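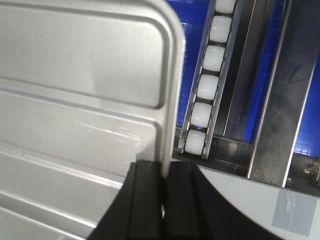

How to Clean Brushed Metal Without Leaving Streaks

I put off learning this for years, mostly because I thought you needed some special product from the back shelf of the hardware store. You don't! What you need is a little patience, two soft cloths and the dish soap you already have by the sink.

What you'll need

Two microfiber cloths, washed without fabric softener (softener leaves a film, and then you're chasing that film all afternoon)
A bowl of warm water
A few drops of mild dish soap
A soft old toothbrush for grooves and stamped ribs
A dab of mineral oil, if you like a bit of shine

Step 1. Find the grain

Look closely and you'll see fine lines all running the same way. Every wipe you make should follow them. My friend Ankit Grewal scrubbed his refrigerator door in circles one January, and he still hangs a calendar over the spot.

Step 2. Dust it dry

Go over the whole surface with a dry cloth before any water comes near it. Grit is what scratches, so shake the cloth out once or twice as you go.

Step 3. Wash gently

Dip the cloth, wring it out well -- it should be damp, never dripping -- and work from the top down. Use the toothbrush along any raised edges or ribs, again with very little pressure. Skip steel wool and anything with bleach in it.

Step 4. Rinse and dry right away

Wipe once more with plain water, then dry with the second cloth. Our water here in Jirnbridge is very hard, and a panel left to dry on its own will be covered in white spots by supper.

Step 5. Oil, if you want to

Put a drop or two on a dry cloth and rub it along the grain, then buff until it no longer feels greasy. Leave this step out on any surface that gets hot or touches food.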